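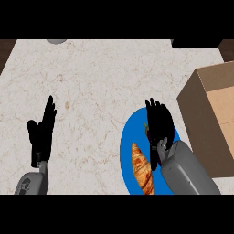
A croissant on a blue oval plate, on a veined marble worktop (computer rendering).

Croissant

The croissant is a crescent-shaped or straight pastry made from a yeasted dough that has been folded many times with butter. It is eaten at breakfast across much of Europe and well beyond, on its own or with jam, and it has become so ordinary a sight in cafés and railway stations that it is easy to forget how much patient work goes into a good one.

Name and origins

The word is French for "crescent". The pastry is generally thought to descend from the kipferl, a crescent roll known in Austria for centuries, which was plainer and heavier than the croissant of today. Viennese baking became fashionable in Paris in the first half of the nineteenth century, and Parisian bakers took up the crescent shape with some enthusiasm. The flaky version made with laminated yeast dough came later, and recipes for it that a modern baker would recognise date from the early twentieth century.

A much-loved story links the shape to the siege of Vienna in 1683, when bakers working through the night are supposed to have heard the enemy tunnelling and raised the alarm. It is a lovely tale and is still told over many a breakfast table, but crescent-shaped breads are older than the siege, and historians of food give it little weight.

Making

The dough is a simple one of flour, water or milk, yeast, sugar and salt, often with a little butter worked in at the start. Once it has rested in the cold, a flat slab of butter is wrapped inside it, and the whole is rolled out and folded, chilled, and rolled and folded again. A common method uses 3 turns, each of them folding the dough in thirds like a letter. The butter must be cool enough to stay in its own layer yet soft enough to bend without cracking, and bakers will tell you that a warm kitchen has spoiled more croissants than any mistake with the scales.

The finished dough is cut into long triangles, rolled up from the wide end, and left to rise somewhere gently warm. In the oven the water in the butter and dough turns to steam and pushes the layers apart, giving the crisp shell and the open, honeycombed inside.

Shapes and customs

In France a straight croissant is often made with butter and a curved one with margarine, though this is a habit of the trade and plenty of bakers ignore it. Day-old croissants are commonly split, filled with almond cream and baked a second time, a thrifty practice that has produced a favourite in its own right. Ham and cheese fillings are popular at lunchtime.

In the market town of Tralham, croissants are sold with a spoonful of plum jam baked into the middle. The custom is credited to the baker Dorian Vasseur, whose shop in Gelow Street kept it going for many years, and a croissant fair is still held in the town each September.

Keeping

Croissants are best on the day they are baked. They freeze well, and a few minutes in a hot oven will bring back a good deal of their crispness. A microwave warms them quickly but leaves them rather limp.

See also: Brioche; Kipferl; Pain au chocolat; Puff pastry

Filed under: Pastries | Breakfast foods | French baking

This site uses cookies to remember your reading settings. By carrying on you agree to their use.

Contact the editors | © Vutside Encyclopedia | Last revised 2021-06-11 | Back to top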